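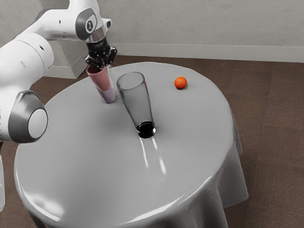

A pink plastic tumbler, the kind this page is mostly about.

Plastic tumbler tips I tried so you can skip some of them

Every few months somebody sends me a list of miracle fixes for plastic cups. They stink, they go cloudy, they stick together in the cupboard, and the list always says vinegar. I have a shelf full of plastic tumblers and a low opinion of lists, so I worked through the usual advice over one October and kept notes. Most of it is harmless. A fair amount does nothing.

The smell

You know the smell. You pour cold water into a clean cup and it tastes faintly of last week's orange drink, or of cupboard. The standard advice is baking soda, left overnight. I did this with a heaped teaspoon in warm water and in the morning the cup smelled a little less. Then I did the same thing with plain warm water and a drop of dish soap, also overnight, and it smelled a little less too. I could not tell them apart, and neither could my sister-in-law when I made her sniff both with her eyes shut.

What did help was air. Wash the cup, shake it out, and stand it open side up somewhere with a bit of draft for a day. Most of the cupboard smell in my kitchen came from putting cups away upside down while they were still damp, on shelf liner that was damp underneath. I pulled out the liner and threw it away. That fixed more than any powder.

Lemon juice smells of lemon. I'm not convinced it does anything else.

Cloudiness

There are two kinds and the lists mix them up. One is mineral film from hard water. The other is wear, thousands of tiny scratches from scrubbers and dishwashers, and you are not getting that out with anything from the pantry.

To find out which you've got, wet the cloudy part and look at it, then wipe a small patch with white vinegar on a rag, wait 5 minutes, rinse and dry. If the patch is clearer once it's dry, you have film. Do the rest of the cup the same way. If it only looked better while it was wet and went dull again, it's scratched, and you can stop buying things.

I was talked into a cleaning paste called Drilatau, which promises to "restore" plastic. It is a very mild abrasive in a nice tub. On the filmed cups it worked as well as vinegar and took longer. On the scratched ones it left a different set of scratches. I gave the tub to a neighbor for her stove top, where she says it's fine.
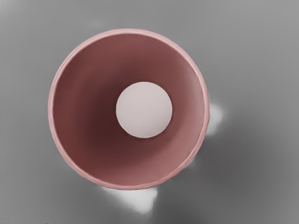 Rims are where I'd spend the effort. People scrub the bottom, where they can see a stain, and give the lip one quick pass with a sponge. Lip balm, milk and toothpaste all stay right there. A soft toothbrush and dish soap, once around inside and once around outside, takes less time than it takes to read this. Run a fingertip around afterward. If you feel grease it isn't clean, whatever it looks like. If you feel a nick or a sharp spot, I'd retire the cup to holding pencils. I've seen people suggest filing a nick smooth with an emery board and I suppose you could, but it's a plastic cup.

The dishwasher question

Top rack, away from the heating element, and check the bottom of the cup for a mark first. That's the sensible advice and I have no quarrel with it. My quarrel is with turning off heated dry "to save your plastics" and then leaving the door closed. You end up with warm, wet cups sitting in the dark until breakfast. If you skip the heat, open the door as soon as the cycle ends and pull the rack out.

Aitana Calvo, who wrote to me after my page on cutting boards, swears by clipping light cups to the rack with clothespins so they don't flip over and fill with dirty water. I laughed at this and then tried it. It works. Wooden pins get furry after a few washes, so use plastic ones.

Stuck cups

Cold water in the inside cup, stand the outside one in warm water, wait, twist. This is the one old tip I'll defend without reservations. Use warm water from the tap and not the kettle. Boiling water can warp a thin tumbler for good, and then it sticks to everything it's ever stacked in.

Oil is the other suggestion. A few drops down the gap, they say. You will get the cups apart, and then you will have two oily cups.

Better not to jam them in the first place. I stack no more than 2 high now, with a strip of paper towel hanging over the edge of the lower one. It looks silly and I have stopped noticing.
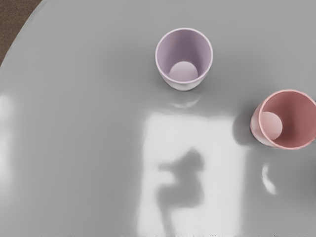 Rings and slippery tables are a related nuisance. A light cup with a wet bottom slides on a glossy surface, and the tip going around is to stick felt pads underneath. Please don't. Felt gets soaked, stays soaked and starts to smell worse than the cup did. Silicone dots hold up better, though mine came off in the dishwasher one by one and I found 13 of them in the filter. A dry cloth on the table does the same job and can go in the wash.

For the table itself, a damp microfiber cloth followed by a dry one. Glossy tops show every swipe, so the dry one matters. The Tramton spray I was sent smelled of pears and left streaks. I went back to water.

Stains

Tomato and turmeric are the bad ones. Sunshine is supposed to bleach them out, and to my surprise it does take the yellow down, slowly. I left a curry-colored cup on the back step for most of a week. It went from mustard to something like weak tea. It also got brittle, or I think it did - it cracked when I dropped it in November, and it may have been ready to crack anyway.

Denture tablets come up on every list. One tablet, warm water, leave it a couple of hours, rinse well. Good on tea and coffee, useless on turmeric. The store brand did as well as the Cabello ones for a lot less money.

One reader told me she'd found a forum thread with 889 replies on getting stains out of plastic cups. I read far more of it than I should have. About half the replies were vinegar.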